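# Chapter 7. Grasping Things That Bend

The methods in Chapters 4 through 6 share one assumption: the part keeps its shape. A bracket seen from above is the same bracket after the gripper closes on it, so a pose estimate made before the grasp still holds afterward. Wire does not behave this way. Pull one end of a harness and the other end swings, rolls over, or catches on its neighbor. The pose of the whole object may need hundreds of numbers to write down, and most of them change on contact.

This chapter covers a method that avoids estimating the full shape. We call it anchor-first grasping. The planner looks for short stretches of the harness that are stiff compared with the rest, such as a tape band, a sleeve, or a connector body, and ranks them as places to hold. Loose wire is treated only as something to keep clear of. The version used here was developed on the Flitcombe bench and later repeated at Etham with a different arm and the same gripper camera.

Two harnesses lying side by side make a useful starting problem. Each has a white tape band partway down, and each has small white connectors on a green-and-yellow twisted pair. The red and black wires take their own paths. A planner that follows color alone can easily start on one harness and finish on the other.

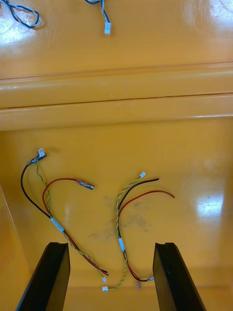 Villanueva objects that the tape band is a poor anchor, on the grounds that a grasp there says nothing about where the connector will end up, and the connector is what has to be plugged in. The objection is fair, and Section 7.4 takes it up. For now we need only separate the harnesses, and for that task the band is the better choice.

The main trial set has 302 grasps. With the anchor ranking switched off, 70 of them moved a second harness along with the first. With it switched on, the number fell to 37 over the same starting layouts. Most of the remaining failures came from crossed wires close to the band. In 2 cases the planner took a glare spot on the work surface for a connector. Gronau reports a similar pattern with shorter harnesses, although the layouts there were set out by hand and should not be compared directly.

Section 7.1 defines an anchor and gives the stiffness score. Section 7.2 describes the detector and how it was trained. Readers who have skipped Chapter 5 should review the wrist camera calibration before going on, as the same notation is used here without further comment.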